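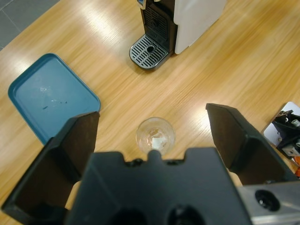

Gripper over the table, fingers open.

Bimia Learning Games Working Group
Minutes of the September meeting

Meeting opened at 1.35 pm. A quorum was present. Apologies were received from the Omamley campus library.

1. Previous minutes
Accepted with one correction: under item 4, "licence pool" should read "licence period".

2. Fractions module, classroom trial
The trial of the Bomitz fractions module ran for six weeks at two schools. 448 students were enrolled and 261 completed both the entry and exit tasks. The group agreed that completion was too low to support any statement on learning gains, and that the report should say so on its first page.

Most of the missing exit tasks come from one school, where the final session coincided with the athletics carnival. Teachers there asked for the exit task to stay open for a further two weeks. Agreed for the next round.

Log data show students replaying levels three and four well past the point of mastery. Two members took this as a sign of engagement. Others noted that those levels award the most tokens per minute and that the reward table is the more likely explanation. The developer will be asked to flatten the token rate across levels - no change to the content itself.

Action: developer to supply revised reward table before the next build.
Action: evaluation subgroup to recode the replay data by token balance.

3. Teacher guide
Draft three was tabled. Comments received:
Section 2 assumes one device per student. Omamley classes share one between two or three, and the turn-taking notes need to move forward from the appendix.
The glossary uses "quest" and "task" for the same thing. Use "task" throughout.
The lesson plans run to 50 minutes. Omamley periods are shorter, so each plan needs a marked stopping point.

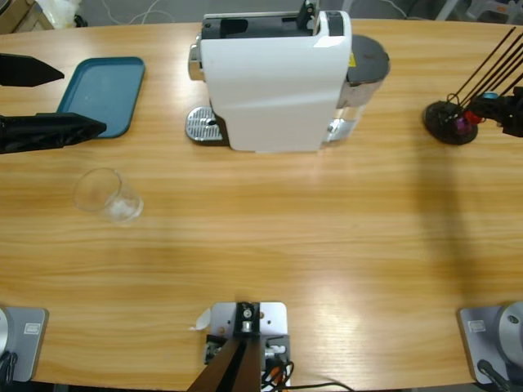 The group also discussed whether the guide should include a marking rubric. The view of the primary teachers was that a rubric would turn the game into an assessment item in the eyes of parents. The secondary teachers wanted one regardless. Left open; both versions to be drafted and circulated.

4. Accessibility
Colour contrast on the map screen fails the check in the group's own specification. The number line cannot be operated from the keyboard. Captions are in place for all spoken instructions except the opening sequence. The keyboard fault is to be treated as blocking and the other two fixed in the same build if time allows.

5. Ghorbani platform
The Ghorbani hosting agreement lapses at the end of the school year. Renewal was quoted at $3770 for the same number of seats. The group asked whether unused seats could be carried over - the quote is silent on this. No decision until a written answer is received.

Student records must be exported before the lapse date in either case. The export format drops time stamps on abandoned sessions, and a separate log extract will be needed.

Action: secretary to write to the host on seats and log extract.

6. Other business
The request from Omamley for an offline version was noted and deferred. The shared folder has been reorganised by module, and old links will stop working at the end of the month.

Meeting closed at 3.10 pm. Next meeting at the same time, Bimia campus, upstairs room.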